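Reynaldo Samonte @rsamonte
Week two of comparing the Sarnach fingers with the Mamberg ones, same arm, same Navarro controller. I went in doubting both brochures and I'm not feeling any friendlier.

The Sarnach pair is long and flat. Great for sliding under things, says the sales sheet. Fine, so is a butter knife. I'd like to know what happens when the thing has a curve to it and something floppy around it.

Score so far on hard objects on a bare counter: 40 tries each, Mamberg dropped 2, Sarnach dropped 2. If you bought one over the other because of a demo with wooden blocks, I have bad news for you.

Bags are where it gets ugly. Thin plastic, fake fruit inside, fingers have to go in past the film and come back with only the fruit. Sarnach got 21 out of 40. Mamberg got 16. Somebody will put "31% better" on a slide and I will scream.

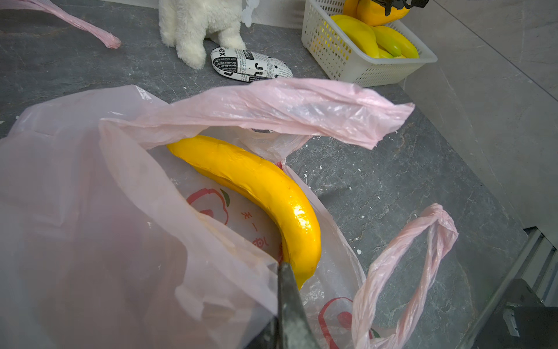
Why not just use suction for fruit in a bag?

Because the cup grabs the film first. We tried an Ondel cup in August and it sealed on the plastic nearly every time, then lifted the whole bag and reported a good pick. The controller believed it, too.

Which brings me to "grasp confirmed." On the Navarro it only means the fingers stopped closing before they met. A wad of bag does that just as well as a banana. Don't quote me success rates off that flag – go back and watch the video.

I do like having the camera at the wrist. But glossy yellow plastic throws a highlight, and see-through film is anyone's guess for depth. I don't trust a number that came from one view.

Next up is the Mamberg set with the softer pads. The rep swears they fix the bag problem. He swore that about the last pads – I kept the email.

Raw counts go up tonight after 9, failures included. If you've run either set on bags and got better than half, send me the uncut video.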